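The Pako Serving Tray
from the Dorstead table range

We have been selling trays at Prudbridge for longer than we care to admit, and the Pako is the one that most of us have ended up taking home. It's a plain, generous, rectangular tray in a soft grey, with rounded edges that come up high enough to stop a rolling teaspoon in its tracks, and it does its job so quietly that you rather forget about it until the day it's in the dishwasher and you find yourself making three trips from the kitchen.

Wenceslao Villaseñor drew the first one for his own family, who eat lunch in the garden from May until the weather turns, and he was very firm that there should be no handles sticking out at the ends. You simply slip your fingers under the lip and lift. It takes a little getting used to if you've grown up with handles (I had), but it does mean the tray slides into a narrow cupboard, or down the side of the fridge, without catching on anything.

Everyday use

Drinks for the whole table, the breakfast things, a pile of plates on their way to the sink – it will take the lot. We also sell the Alvarado plate in grey, a round one with a raised rim, and the two look very well together. People buy the plate for toast and cake and then find it's just as handy for standing cans and bottles on, so that the rings end up on something you can rinse. 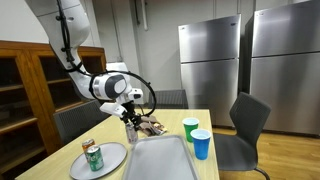
Size and care

The tray is 40 cm long and 30 cm wide, and holds up to 10 kg, though please do think of your wrists. It can go in the dishwasher on the bottom rack at anything up to 68 degrees. Dried-on jam will come off with warm water and a soft sponge, but do keep scourers away from it, as they dull the finish and there's no bringing it back.

Ordering

Trays are sent out flat in a cardboard sleeve, and plates are boxed separately. The next batch is due in August, and you're very welcome to put your name down for one before then – just pop a note in the comments box at the checkout, and we'll write to you when it's ready to go.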